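Milmont Tabletop Recording Station

Home > Data Collection > Recording Stations > Milmont

The Milmont is a complete station for recording two-handed manipulation episodes with a humanoid upper body. It comes with the table, the operator's gloves, the recording computer and the Plurnell capture software. You supply the robot, the objects and the operators.

Overview

Most labs that train manipulation policies start with a desk, a borrowed workstation and a folder of scripts. That works for the first few hundred episodes. After that, time goes into episodes that have to be thrown out: a camera that shifted overnight, a glove that lost calibration, a task name typed three different ways. The Milmont handles those jobs in one place and checks them at the start of every session.

The station is built for tabletop work such as picking, placing, sorting, handing over from one hand to the other, opening lids and clearing a surface. It is not suited to floor-level tasks or to anything that needs the robot to travel.

What is included

Table with rounded corners and fixed mounting points underneath
2 operator gloves, left and right, with charging dock
Recording computer with removable drive bay
Foot pedal (start, stop, discard)
Plurnell capture software, one seat
Calibration board and carrying case
Cable kit and printed setup guide

How recording works

The operator puts on the gloves and runs the calibration check. The check takes the operator through a short set of hand poses and compares them with the robot's reported joint positions. If any finger is out of tolerance, Plurnell names the finger and will not open a session until it passes.

A session is a list of tasks. Each task has a written instruction, a start layout and a target number of episodes. The instruction appears on the operator's screen before each episode and is saved with it, word for word. The left pedal starts recording, the right pedal stops it, and holding both discards the episode. Discarded episodes go to a separate folder and can be restored until the session is closed.

Head camera video, joint positions, glove readings and pedal events are written against one clock. Wrist cameras can be added if your robot has them.

Object sets and layouts

A policy that has only seen blocks will usually do badly with a foil wrapper. We recommend mixing rigid, soft, shiny and transparent items in each set and changing the set often. Plurnell keeps an object register where each item gets a name, a photo and a weight. The layout tool then draws a set from the register and suggests positions on the table, and the person resetting the table confirms or changes them.

The register is searchable, so you can ask for every episode with a clear container in it, or every episode where the left hand moved first. Our shared starter register, Jeluvby, is included with the software and lists 3,724 household and grocery items by type. Entries can be edited or hidden.
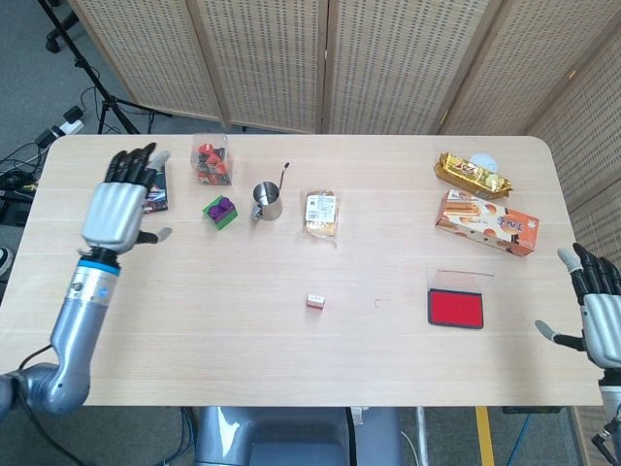

Mixed object set on the table, head camera view, both hands over the work area.

Specifications

Hands supported: five-finger, left and right
Camera inputs: 12
Power outlets on rear rail: 12
Export: per-episode folders or a single archive
Network: wired; wireless is not supported during recording
Operating temperature: normal indoor range

Robot compatibility

The Sasaki adapter plate fits under the table and sets the distance between the robot's torso and the front edge. Plates are cut to order from a drawing of your robot's base. If you change robots later, only the plate and the software profile need to be replaced. Send us the drawing before ordering and we will confirm the fit.

Room requirements

The station needs a flat floor, steady lighting and clear space on both sides for the arms at full reach. Avoid direct sun on the table. A plain divider behind the table helps keep people walking past out of the video. Route floor cables away from the reset side, where someone will be stepping in between episodes.

The robot's emergency stop must be within reach of the operator. The foot pedal stops the recording only. It does not stop the robot.

Ordering and support

The Milmont is sold as a full station or without the recording computer. Extra gloves, pedals and software seats can be ordered separately. Orders placed before the end of July ship with the current glove model; the dock will also charge the next one.

Setup can be done by two people using the printed guide. On-site setup and operator training are available as an add-on. Software updates are free during the support period, and exported data stays readable without a license.

Related items: Sasaki adapter plate, spare glove (left), spare glove (right), wrist camera kit, calibration board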